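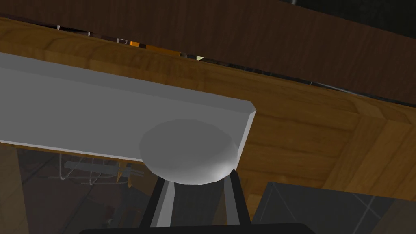
Figure 11. Wrist view in the simulator, both fingers at the grey disk.

4.3 Checking the wrist view before a run

Do this check each time the Dekura cell model is loaded, and again after any change to the gripper or the wrist mount. The arm must be stopped.

1. Load the cell file and wait for the status line to read READY.

2. Open the wrist view and move the arm to the saved pose "Disk". Set the speed to 11 per cent first.

3. Look for the black bar of the gripper body along the bottom of the view. It should run across the bottom edge, with the two fingers leading up from it. If the bar is missing, the mount offset is wrong. Go to 4.5.

4. Check that you can see the gap between the fingers. If they overlap, reset the finger width to its default value and reload the pose.

5. Check the disk against the long grey slab. In this pose the disk overlaps the lower edge of the slab at its right end.

6. Save the view under the cell name and enter the result in the set-up log.

Note: The wood surface behind the slab is for reference only. Do not use its grain to judge distance. Read the distance from the pose panel.

Note: Cell files made before February use the old mount offset. Convert them with the Lukby import tool before step 1.

Caution: Do not send a pose to the real arm until all six steps are complete. The simulator will accept a pose that the arm cannot reach safely.

If the check fails twice, stop and send the log to Fulvio Valentini.

Section last revised June 20, 2019 (F. Bellini).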